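游戏关卡设计 第八讲讲义
竞速游戏的赛道设计:宽度、护栏与节奏

授课:Lorenz Schwaiger
助教:Éabha Mac Suibhne

一、上讲回顾

上一讲讨论了平台跳跃关卡的检查点间距。检查点太密,玩家不再在意失误;太疏,同一段路要重复多遍。竞速游戏里没有严格意义上的检查点,但每个弯道出口都起类似作用:过了弯,玩家知道自己有没有丢时间。

二、赛道宽度

课堂用的案例是Imik,一款俯视角与尾随视角可切换的反重力竞速游戏。全部赛道共19条,宽度以“车身数”计。直道最宽处为8个车身,最窄的发卡弯只有两个半。

宽度要和速度一起看。同样四个车身宽的路面,低速时显得宽敞,加速板之后就很紧张。Imik的第三赛道“Allness”在连续两块加速板后接一个左弯,路面没有变窄,测试玩家却普遍认为“这里突然窄了”。设计者Andri Brunner的处理办法是把加速板向前移,弯道本身一点没动。

请注意术语:讲义里的“路面”只指可行驶区域,路肩另算。作业中混用的,按错误处理。

三、护栏

护栏分三种情况:全程有护栏、局部有护栏、全程无护栏。初学者常把第三种直接等同于“高难度”。难度取决于缺口的位置。缺口开在直道外侧,几乎没有影响;开在弯心之后的外侧,就会不断有人掉下去。

掉落之后的复位时间也要算进来。复位时间长,玩家会主动减速,赛道的实际节奏就变慢了。Imik早期版本复位需要四秒多,后来缩短到两秒以内,同一条赛道上贴边过弯的人明显增多。

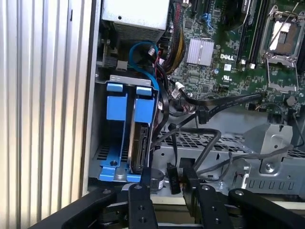
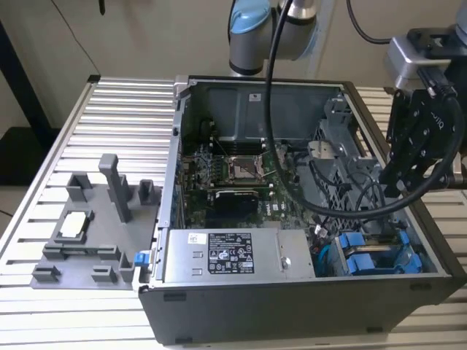
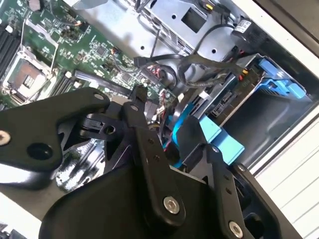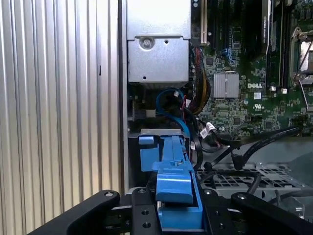 台式机箱内部

四、捷径

捷径必须有代价。常见的代价有三种:路面更窄,入口角度别扭,或者需要消耗一次加速。Flurina Kälin在Wistaveo的赛道编辑器文档里还提到第四种,即视野代价:走捷径的玩家会有一小段时间看不到对手。这种代价在单人计时模式里不成立,所以只适用于多人模式。

检验捷径的简单方法:让同一名玩家走主路和捷径各跑若干圈,比较平均圈速和最差圈速。平均圈速略快、最差圈速明显更慢,这样的捷径可以保留。两项都更快,说明主路已经没有存在的必要,要么加代价,要么把捷径改成主路。

五、重制赛道

旧赛道搬进新作时,布局可以照搬,手感几乎不可能照搬。车辆的转向半径、镜头高度、画面纵深都变了。Ott Vaher负责过Shim系列两代之间的赛道移植,他的做法是先保留中心线,路面宽度、坡度和护栏全部重新调。原作里有一条赛道总长116个路段单位,移植后中心线不变,却重做了其中大半的坡道,原因是新镜头更低,坡顶后的弯道完全看不见。

背景也属于重制的内容。远处的地标能帮助玩家判断方向,删掉之前要确认玩家是否依赖它认路。

六、作业

1. 任选一款竞速游戏中的一条赛道,手绘俯视图,标出每个弯道的入口、弯心和出口。
2. 在图上标出护栏缺口,用一两句话说明每个缺口对行车线的影响。
3. 提出一处修改,说明不超过200字。只改一处,不要重新设计整条赛道。

俯视图可以拍照或扫描,线条要能看清。提交截止日期为2023年5月27日,请交给助教。选了同一条赛道的同学可以互相讨论,图要各画各的。

下一讲内容为对手AI的行车线与“橡皮筋”机制。课前请至少玩三圈Allness,难度不限,记下每一圈被超车的位置。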